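Chapter 7
Grip Faults in Two-Arm Handling

February
Zamgate Technical Press, by the Folden course team

A gripper fault is seldom reported as one. In the Kistia handling trials, 497 lifts were logged and 26 ended in a dropped or twisted part. The controller raised an alarm in 20 of those cases. The rest were recorded as normal cycles, and the operator found the part on the table.

This chapter deals with loss of grip: how it starts, how it is detected, and what the cell must do next. We begin at the fingertips. Wear on the contact faces lowers friction well before it alters the closing position, so a position check alone will pass a worn finger.

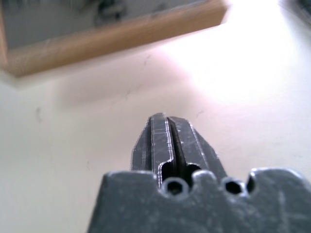
Figure 7.1 Gripper fingers nearly closed, with light scratches on the outer faces.

Inspect both fingers with the power isolated. Scuffs on the outer faces are cosmetic in most cases - damage to the inner faces is not, and the pair should be replaced together.

The problem is harder when two arms share a rigid load, such as a picture frame held at opposite corners. Each arm then becomes a disturbance to the other. A small path error loads both grips, and the weaker one slips first. 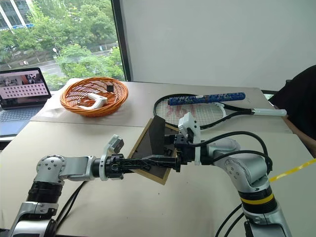
If one grip lets go, the other arm carries the full weight at an offset it was not set up for. The Pillay rule, used throughout this chapter, is that both arms stop together and neither gripper opens until a person has supported the load. Section 7.1 sets out the stop sequence.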